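Worktops and boards: notes for the Prostholm kitchens

Several readers on the Pirkumdale side have written in since the spring issue about bamboo boards: how to oil them, where to keep them, and whether the groove is any use. The notes below cover the board, the worktop beneath it and the arrangement of the small appliances. They apply to any kitchen with a marble-patterned top, whatever the top is made of.
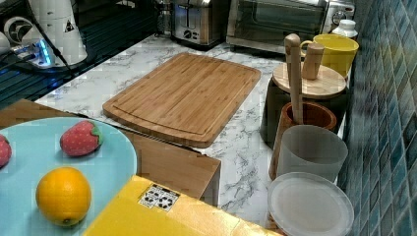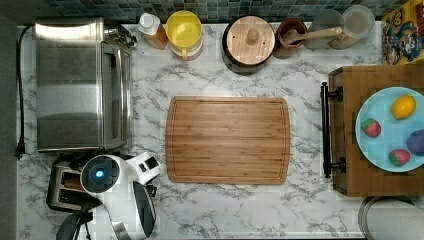 Bamboo board with a juice groove, marble-patterned worktop, two-slot toaster and toaster oven.

Should a bamboo board be oiled as often as a hardwood one?
Once a month is enough for a board in daily use. Use food-grade mineral oil, wipe it on thinly along the length of the strips, leave it overnight and buff off the excess in the morning. Cooking oils are unsuitable as they turn sticky and then rancid. Oil both faces and all four edges in the same session, otherwise the board will cup.

Washing. Use warm water, a little washing-up liquid and a soft brush. Rinse at once and stand the board on its long edge until dry. Do not soak it, and do not put it in the dishwasher -- the glue lines between the strips are the first thing to fail. A board that has opened along a glue line should be retired from food use.

The groove. A juice groove is shallow and holds very little. It will deal with a tomato or a few strawberries. It will not deal with a roast, which needs a carving tray. Crumbs and dried juice collect at the corners of the groove, so run the brush round it twice and check the corners with a fingertip. If your board has a groove on one face only, keep that face for fruit and meat and use the plain face for bread.

Slipping. Bamboo on a polished top moves under the knife. A damp cloth, folded once and laid flat, will hold it. Rubber mats also work but should be lifted after use, as water trapped underneath leaves a dull patch on some stone finishes.

Marble and its imitations. Real marble is etched by citrus juice, vinegar and wine within minutes. Laminate and most quartz tops are not, though both will mark under a hot pan. If you don't know which you have, look at the underside of the overhang: laminate normally shows chipboard or a backing sheet. Cut oranges and lemons on the board or a plate in any case.

Appliances. The Kettle (our name for the ground-floor shared kitchen, for new subscribers) was rearranged in September. The two bread-heating appliances there were on one double socket with the water boiler. A two-slot toaster of ordinary size draws less than a toaster oven, but the two together on an extension lead are a poor idea. Give each its own wall socket and keep the leads clear of the sink. Leave a hand's width between the back of a toaster oven and the wall, and keep paper, card and plastic tubs off its top. Empty the crumb trays on Monday, with the appliances unplugged and cold.

Containers. Oils and sauces keep better in a cupboard than on the worktop. Utensil crocks may stay out, but tip them up and wash the inside now and then -- the bottom holds dust and water from spoons that went in damp. Label clear jars with the contents and the month they were filled.

Replacement boards. Restex has a plain bamboo board in stock, without a groove, and 27 are set aside for Prostholm households. Collect from the Pirkumdale counter during normal hours and bring the old board if you would like it planed. Planing removes knife marks and light stains but will not rescue a split. Boards come unoiled, so give a new one two coats on consecutive evenings before first use.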